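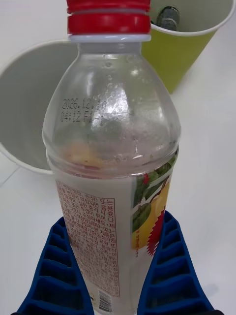
A clear plastic bottle with a red screw cap.

Filed under: Local history, Buildings

The former seamen's almshouses at Jemgate are to have their roof and clock turret repaired, 12 years after the east range was closed to the public.

Work will start in the spring and is expected to take 8 months. The slates on the river side will be taken off and sorted, and those still sound will go back on the same slope. The lead around the turret will be replaced.

The almshouses were built for retired sailors and their widows, with money left by Kevari, a merchant who traded in timber and tar. The first residents had one room each, a coal allowance and a blue coat every second year. The chapel was added later by the builder Bjarnason, who also put up the river wall and the gate on the lane.

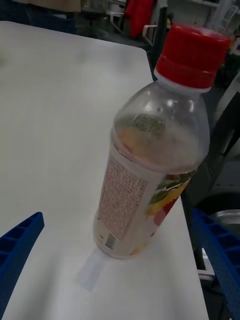
The bottle on its side on a white tabletop.

Nilmini Munshi, the architect in charge of the repairs, said the timbers under the turret were in worse condition than the survey in November had suggested.

"Two of the main posts have rotted at the foot, and the floor they stand on has dropped," she said. "We will cut out the bad oak and join new pieces to the old. The clock has to come down before any of that can begin."

The clock will be stored in the chapel while the work is done. It last struck the hour before the east range closed. 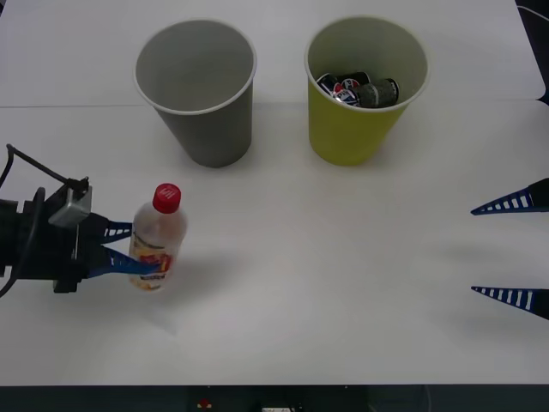 A grey paper cup and a yellow one on the table.

The repairs will cover all 153 feet of the east range. Inside, the plaster ceilings on the upper floor will be propped from below while the roof is open. The painted board listing the first residents will stay on the staircase wall behind a timber screen.

The west range is still lived in and is not affected. The walled ground between the two, known simply as the Garden, will stay open, but the path beside the east wall will be fenced off.

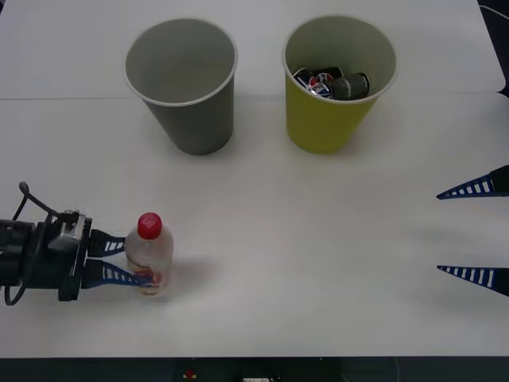 Two paper cups near the far edge, with a clear bottle at lower left.

Drawings of the scheme can be seen in the chapel porch. A full set of 300 photographs taken during the survey has been placed with the county record office.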